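Ticket 2148
Product: Nesden label printer, shared queue
Site: Dredby, returns and garment room
Priority: 2
Status: Closed

Reported fault
Labels sent from the stock system print at the correct size for the first few jobs, then drop to a smaller size with the barcode pushed against the left margin. The handheld scanner rejects the small ones. Restarting the printer clears the fault until later in the same shift. First noted on Monday, after the print server was moved to the Tirkover office.

Checks on site
Printer self-test page correct. Label roll is the standard stock and seated properly. Sensor cleaned, no change. Network cable swapped for a known good one, no change. A label printed directly over USB came out at full size every time, so the print head and roll guides were ruled out.
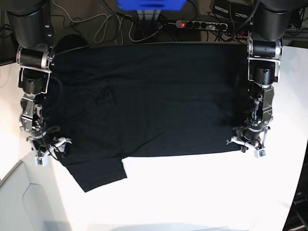
Checks on server
The queue had two drivers installed, the old one and a newer one added during the move. Jobs from the stock system used the old driver. Jobs from the office PCs used the newer one, which sends its own page size and leaves it set in the printer memory. The next stock label then inherits that size.

Reproduced as follows:
1. Restart printer. Send stock label. Size correct.
2. Send any document from an office PC to the same queue.
3. Send stock label again. Size wrong, barcode at left margin.
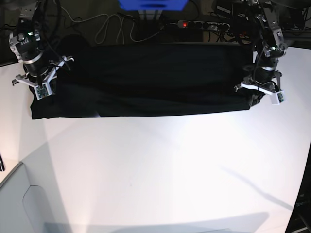

The item record was checked as well, in case long descriptions were forcing the text to shrink. Test records were made up with short, medium and full-length text in the description field. Plain black fabric was entered as "BLACK" with nothing else and served as the short record. It failed in the same way as the 35-character one - description length is not a factor.

Fix
Newer driver removed from the shared queue. Separate queue created for office PCs with the page size locked. Stock system left on the old driver, with "reset printer before job" switched on. Step 2 repeated several times from both queues, all stock labels correct and accepted by the scanner.

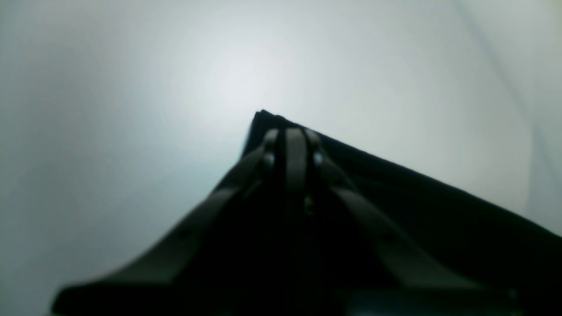
Dredby, gripper close up, pale background.

Outstanding
The Lévesque template still has a fixed left margin of 2 mm, too tight for the scanner if the roll drifts. Raised as a separate request. Reopen this ticket if the small labels return.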